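Notebook entry, September
Entered by Soudabeh Sadeghi, Markau Health Information Group

Search-term review, second pass. Houshang Yazdani supplied the cleaned query log from the Ranjbar clinic portal. It holds 1109 distinct health queries, of which 387 concern sleep or headache. Spelling variants were merged before counting. The remaining duplicates, 51 in all, were removed by hand this morning.

Queries on seasonal allergy were coded separately from those on asthma. Where a query named both, it was entered under asthma, in line with the Dukholm coding sheet. Colleagues are asked to keep to this rule until the sheet is revised.

Open ground, bare soil, tree line at the far side:
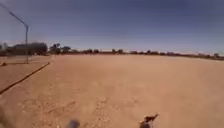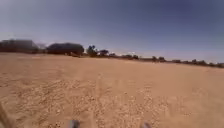 The term "dust cough" remains uncoded. H. Yazdani proposes a respiratory heading; I would prefer to wait for the Pomex list. The third pass will begin once that list is received.

Contact: Markau Health Information Group, Records Office | Back to top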